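Home extinguisher: recharge it or just buy a new one?

Iolanda Teixeira
Posted in June

We moved into a house in Brarkow in the spring and the previous owners left a fire extinguisher in the hall closet. The gauge needle is still in the green, but the tag is missing and I can't find a date on the label. My brother says to get it recharged. The store on our street sells new ones. The house is 2,000 square feet on one floor, with a gas stove and a small workshop in the garage. Is one extinguisher enough for that, and is an old one worth keeping?

Anselmo Portela

Look for the date first. It is often stamped into the bottom of the cylinder or printed low on the side, so turn it over and use a flashlight. A disposable one (plastic valve head, usually) can't be recharged and should be replaced after 12 years. A rechargeable one has a metal head and can be serviced, but for a small size the shop may charge close to the price of a new one. Call before you drive over.

While you have it out, check that the pin and seal are in place and that the hose or nozzle isn't blocked.

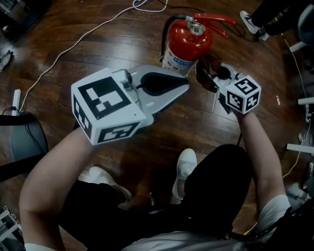
Red extinguisher upright on the floorboards.

One is not enough for your layout. I would want 3: kitchen, garage and near the bedrooms. Put the kitchen one by the exit – you don't want to reach across a burning stove to get it. ABC dry chemical is fine for all of them. Hang them on the bracket that comes in the box, and don't bury them behind coats.

Your fire department may take the old one. Ours does, but only if you call ahead.

quintana_8

Just buy new. I paid 99 for a two-pack and a smoke alarm and stopped worrying about it. Green on the gauge only tells you there's pressure, and if you can't find a date I wouldn't trust it.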